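Is a stone-lined cutlery drawer or a "seasoned" wooden handle worth paying extra for?
Posted in Kitchen & Table > Care and Repair

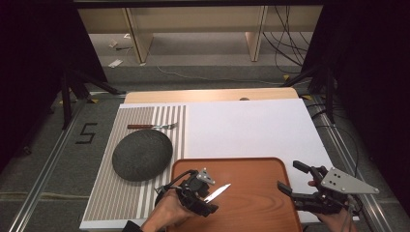 What's the best oil for forks and knives with wooden handles?

Food-grade mineral oil, wiped on thin and left overnight before you buff off the extra.

That was the short version a moderator pinned from an older thread. My case is a bit longer.

Posted by Leopold Aebischer

I bought a set of wooden-handled flatware from Morais last December. It came with a card saying the handles are "seasoned for life" and should only ever be treated with their own conditioner, sold under the name Gudolo. A small tin of the stuff costs nearly as much as two of the forks. The handles have gone pale and a little fuzzy near the metal, and two of them feel rough when you run a thumb along them. We wash by hand and always have.

Customer service told me the fuzz is "the wood opening up" and that anything other than Gudolo will void the warranty. I have asked twice what is in it and got a link to the store page both times. I am not convinced there is anything in that tin I couldn't get at the drugstore. Has anyone used it? And does mineral oil cause harm on handles that already have some kind of factory finish? I also have a wooden tray that is starting to look thirsty, so if one product does both I would be happy.

2 replies, 917 views

Benedikt Wieser
Member, 2,023 posts

I've had the same card in a box from a different maker, with a different name on the tin. Read the fine print on what the warranty covers. Mine covered the metal against rust and said nothing at all about the wood, so there was very little to void.

"Seasoned" doesn't mean much on a handle. Lumber is seasoned when it has been dried. If they mean it has been oiled at the factory, that wears off with washing like any other oil. The fuzz is raised grain. Wood fibers swell when they get wet and some of them stay standing up after they dry. Hand washing does it too, only slower than a dishwasher.

What I would do:

Wash the handles, dry them with a towel, and leave them out for a full day.
Rub the rough spots with 320 grit paper, going along the grain. Stop as soon as it feels smooth.
Wipe off the dust with a barely damp cloth and let that dry too.
Put on mineral oil with a rag. Leave it overnight, buff, and do it again the next evening if the wood still looks dull.

About the factory finish: put a drop of water on a handle. If it sits there as a bead for several minutes, there is still a film or a fair amount of oil on the wood and more oil will mostly sit on top and feel greasy. If it soaks in and leaves a dark spot, the wood will take oil. Lacquered handles are a different job. Oil won't do anything for those until the lacquer is off, and I wouldn't strip a handle unless it was already peeling.

Same oil is fine on an unfinished tray. Do the underside as well or it may cup on you. Don't use olive oil or whatever is by the stove, it goes sticky and starts to smell.

I can't tell you what's in Gudolo. I'd want to see a list of ingredients before I paid that kind of money, and if they won't give you one I'd keep my wallet shut. A bottle of plain mineral oil has lasted me 11 months and there's plenty left.

kotilar102

just use beeswax. my mother did all her spoons with it and they are older than me. the Imari brand ones I have came with no instructions whatsoever and they're fine, I put them in the dishwasher half the time. never sanded anything

Leopold Aebischer

Thanks both. The water drop soaked straight in on the two rough ones and beaded on most of the others, so I guess "for life" is up for debate. I checked the warranty and it's the same as Benedikt's, metal only. I'll sand the bad pair first and leave the rest alone for now. Not going near the dishwasher, but I might try wax over the oil on one fork and see if it holds up any better than the oil by itself. I have my doubts.

Benedikt Wieser

Wax over oil is fine, just let the oil soak in for a couple of days first. It will need redoing either way.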